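Linen Drive: Folding Morning and What We Still Need

The spring linen drive closes on 5/26/24. Bags can be left in the front hall at Rullora until then, any time the building is open. We are taking towels, sheets, pillowcases and light blankets. Please wash everything first and leave out anything with holes.

Sanne Verhoeven has been sorting at home, using the bed as a folding table. She says a bed works better than a kitchen counter – the height is fine and there is room to lay a piece flat before turning the sides in. Towels go in a rectangle, with the loose corners tucked under if they will stay.

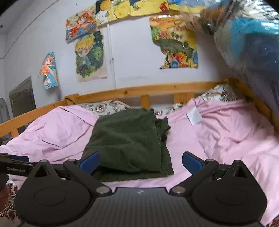
Dark green, folded and set down on the pink sheet.

Thick towels are the ones that give trouble. Sanne folds them in half twice and stops there, because a third fold makes a bundle that will not stack. Hem bands should face the same way so the piles sit level. In February we had two shelves of towels slide onto the floor at Rullora, and most of them had to be folded again.

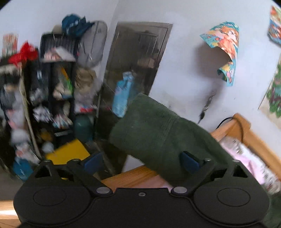 The green towel in a thick bundle, with the hem band showing.

We have enough pillowcases. We are short on bath towels and twin sheets, and color does not matter. Sets should be tied together with string or a strip of cloth – no tape, please, as it leaves glue on the fabric.

Iida Savolainen will drive the first load to Renell, and she can pick up from anyone who has four bags or more. Leave your name and address on the sheet by the front desk. Smaller loads can go straight to the hall.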